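Courses > Game Writing > Week 6 handout

Branching and the Cost of a Choice
12 comments | 17 shares

Last week we played the first hour of Pikeck together, and wow, did you all have opinions about the ferry choice! Hold on to them, we're going to take that choice apart on Monday.

Start with the raw numbers. The Pikeck script has 1265 lines of dialogue, and one playthrough hears only part of them. Dzene is a much bigger script at 3900 lines, yet most players call it the more linear game. Why? Dzene spends its lines on flavor (people greet you differently, a shopkeeper remembers a lie) and very few on where the plot goes. I love this trick and I want you to steal it.

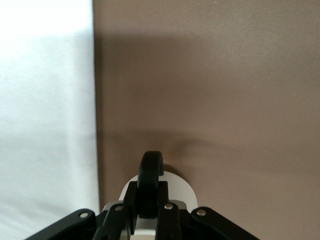
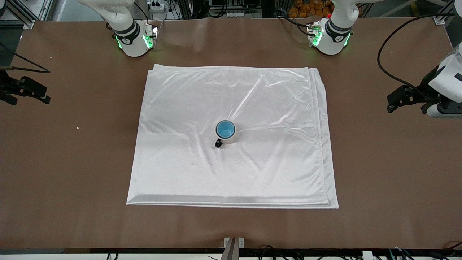
Three terms you'll need:

Branch: the story splits and stays split. Expensive!
Bottleneck: a scene every path has to pass through. The trial in Trolto is a lovely one.
Flag: a small fact the game stores and reads back later. Cheap, and players adore them.

Map the first chapter of Fotitz on one sheet of paper before class. Circle the bottlenecks and put a star by any flag that pays off more than a scene later. There's a great one hidden in the lighthouse conversation, so talk to everybody twice.

Bring your map, a pencil and your own draft scene with at least two flags in it.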